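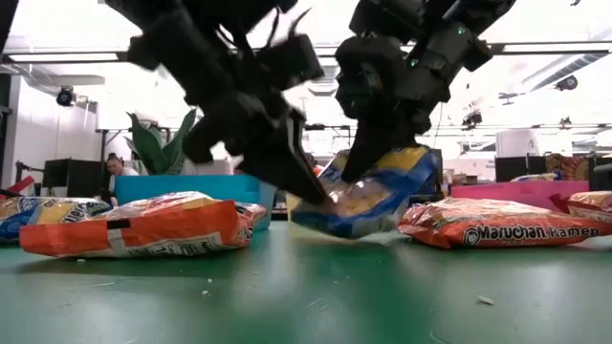

Druvside Noodle Bags
Data card and short readme

What this is

Druvside is a small collection of recordings about one household task: bags of instant noodles are lying on a table and have to be put away in a bin. It was prepared at Wirkent, in the Malmont room, and the card is maintained by Brayan Apaza.

The task looks simple, but the bags are not easy objects. The plastic is thin and shiny, it makes creases, and the printed colors change a lot under the ceiling lights. Inside is a dry block which does not bend. The part near the seal is soft and gives no support.

Contents

The collection has 100 episodes, each up to 45 seconds long. They are divided in folders of 8 or 16 episodes, depending on the day. Every folder has a text file named notes.txt with the kinds of bag used and any change in the layout.

Objects

Bags: instant noodles in single portions. Orange bags, including Maruchan Ramen, and blue and yellow bags. The flavor is not labeled. Please do not try to guess it from the color, we did not check if this is reliable.
Bin: pink, standing at the back of the table.
Table: smooth, green, a little reflective.

How a session is prepared

1. Wipe the table and dry it with a cloth.
2. Put the bin in its place at the back.
3. Drop the bags by hand from a low height. Do not arrange them in rows.
4. Leave bags that overlap as they are. If one falls on the floor, put it back anywhere on the table.
5. Start recording.

Between episodes the table is not wiped again, only between folders. For this reason small crumbs can be present on the green surface. They are not labeled.

Labels

Each episode has one line in labels.csv: episode number, folder, result, comment. The result is "in", "on_rim" or "out". We use "on_rim" when a bag stays on top of the bin and does not go down inside. In November we counted these as "in", and later we corrected all of them. If you have the older file, please replace it.

Comments are in English or Spanish — a part of the labeling was done in Cáceres and we kept the original words.

Known problems

— Bags get old. After many sessions the noodles inside are broken and the bag becomes softer. We changed a bag only when the seal opened.
— Reflections on the table can look like a pale bag edge if your method depends on brightness.
— Two bags of the same kind, one over the other, were sometimes labeled as one. Corrections are welcome.

Not included

Cups, bowls, multipacks and open bags. No cooking.

Last change to this card: Tue 31 December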